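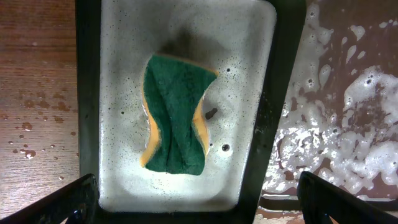 Figure 11. Sponge in the soap tray of the Wosgate cell, with the two gripper fingers at the front.

4.2 Care of the cell
The cell is used for wiping trials, and soap is the main cause of its stops. Foam also reaches the table beside the tray (Fig. 11). We therefore rinse and dry both fingers after every 110 cycles, and the grip force is checked again with the Longo gauge. The sponge is replaced after roughly 1000 cycles. In December one finger pad became loose at cycle 1178, and it was glued again.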